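3.2 Arrival and the walk to the door

Most writing on small public buildings starts at the front door. We wanted to start earlier. In our interviews at the Riedl reading house, a one-room library with a covered porch, people kept coming back to the walk they took before they got inside, and we were delighted by how much they had to say about it.

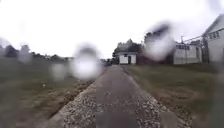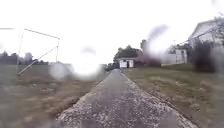
Figure 4. Straight path with a small white building at the far end, two views.

The reading house was planned by Žydrūnas Koppel as a building with two approaches, one from the road and one from the school side. The road approach bends twice and passes under the porch roof before the door comes into sight. The school approach is direct, and it was the one that surprised us. A path that runs straight to its building, as both views in Figure 4 do, seems to shrink toward the end, and the building looks small and far off until the last stretch. Koppel used this effect on purpose. He set the school-side wall low, with a single wide window, so that the room behind it feels much larger than the visitor has been led to expect.

We asked 58 regular visitors to draw the building from memory. The results were wonderful to go through! Those who came by the road drew the porch first, often with its posts and bench, and left the main room nearly blank. Those who came from the school side drew the room first, and several of them made it wider than it is. One girl filled a whole sheet with the window and put the rest of the library on the back.

Piret Venckus, who led the drawing sessions, also noted a difference in how people talked. Visitors from the road spoke of stopping – to shake out an umbrella, to read the notices, to wait for a friend. Visitors from the school side spoke of going in. Neither group had thought much about the other door, and some were eager to try it once the drawings were pinned up side by side.

The porch deserves a closer look here. It is 50 inches deep at its narrowest point, enough for a bench and a person passing. Koppel's first plan had it deeper, and the change brought more daylight to the shelves along that wall. Section 3.3 takes up the daylight readings and the question of the reading desks.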